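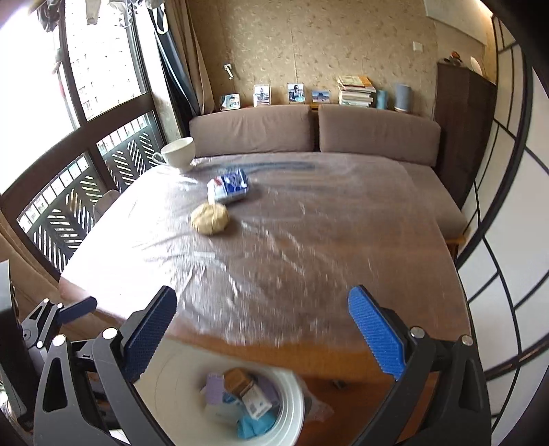
The cover on our big brown table by the windows, afternoon tea stage.

I've been meaning to write this up since July, when I finally gave in and bought one of those clear plastic table protectors. Mine is the Fellar, the thin one, from the homeware shop in Pillthorpe, and it cost me £23 for the large size. There's a thicker version for quite a bit more which I nearly went for, but it weighed a ton and I had the bus to catch!

First, why bother at all. Our table is a great big rounded wooden thing that came out of my aunt's house in Flandley, and I love it to bits, but it gets used for everything: breakfast, homework, wrapping presents, my failed attempts at sewing. I'd spent a whole winter shrieking "coaster!" at people and I was sick of the sound of my own voice.

So, the good bits. It wipes clean with a damp cloth and that's that. I knocked over an entire bowl of green curry (we get ours from Saengthong at the end of the road, and they don't skimp on the sauce) and I had it all mopped up before the rice went cold. No stain, no smell the next morning. And I can put a cup of tea down wherever I like, which sounds like nothing but has cheered me up no end.

Now the grumbles. The creases! It comes folded up tight in the packet and the leaflet says they "relax within 2 days". They do not. I've tried books on top, I've tried leaving it in the sun, I've tried a hairdryer on low (my friend Ginevra Vitale's idea, she swears by it) and the long ones are still there, catching the light. If your table is near windows like mine, expect glare as well. On a bright day one half goes nearly white and you can hardly see the wood you were trying to show off.

The other thing is cutting it. A curved table and a straight-sided sheet are not friends. You trim it yourself, and I did it with the kitchen scissors in a bad mood, so the front edge has come out all ragged and there's a strip of bare wood left along it. My own fault, mostly, but a paper template in the box would have been a kindness. Use proper long-bladed scissors and cut it bigger than you think.

Would I buy it again? I think so, though I'd pay the extra for the thick one and get a lift home. It gets 7 out of 10 from me, and it'd be an 8 if anybody can tell me how to get those blasted creases out. Comments are open!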